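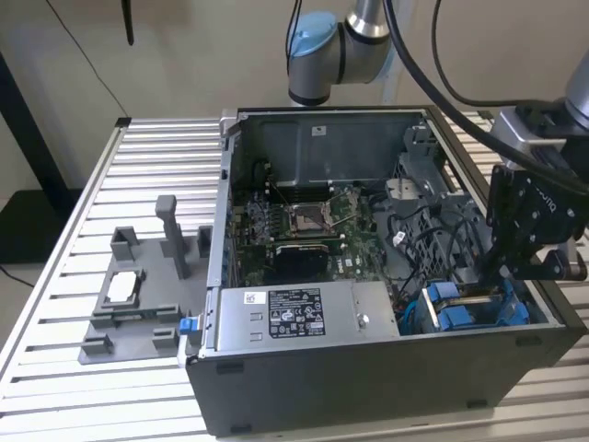
Two-arm cell with the tower on its side and the gripper over the blue drive trays.

# Retham fault set

Recordings and logs from the Brornasari teardown cell, limited to runs that ended in a fault or a safety stop. The normal runs are in the main Retham release and are not repeated in this one.

## Contents

- 151 episodes, each ending in a stop
- joint positions, gripper width and wrist force for both arms
- fixed camera video
- `faults.csv`, one row per episode, with the stop code and a cause label

## What went wrong

Most of the episodes come from a single problem. The task was to take parts out of a desktop tower lying open on its side. In July we changed the approach path for the drive trays, and the new path brought the wrist down too close to the side of the case. The fingers closed on the edge of a tray instead of the handle, the arm kept pulling, and the controller let the force climb until the protective stop tripped.

The stop worked every time. What failed was the retry logic. After a reset the planner started again from the last waypoint without checking whether the gripper was still holding anything. On a Wednesday run it dragged the whole case 12 mm along the table before the second stop. After that we disabled automatic retries. 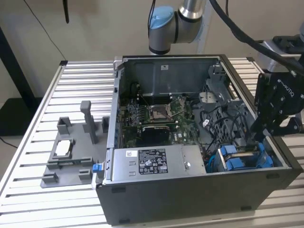 The second group is cable snags. Loose cables inside the case are not in the collision model, so the planner treats that space as free. Six episodes are labeled `snag_confirmed`. Others may be snags but the force trace is not clear enough to say, and they are labeled `unknown`.

## Known issues

- Wrist force is logged at 400 Hz but video is slower. Use the `t_sync` column - do not match by row number.
- Stop codes from the two arms use different numbering. The table is in `docs/codes.md`.
- Cause labels were made by one person (Takeshi Fujimoto) and have not been checked by a second.

## Use

Fine for training or testing fault detectors. Do not replay the trajectories on hardware. Several of them will push the gripper into the case wall, and the force limit in the logs is higher than the one we use now.

Loader scripts are in the Clorkasow repo under `tools/`. Report bad labels there with the episode number.

Last updated: July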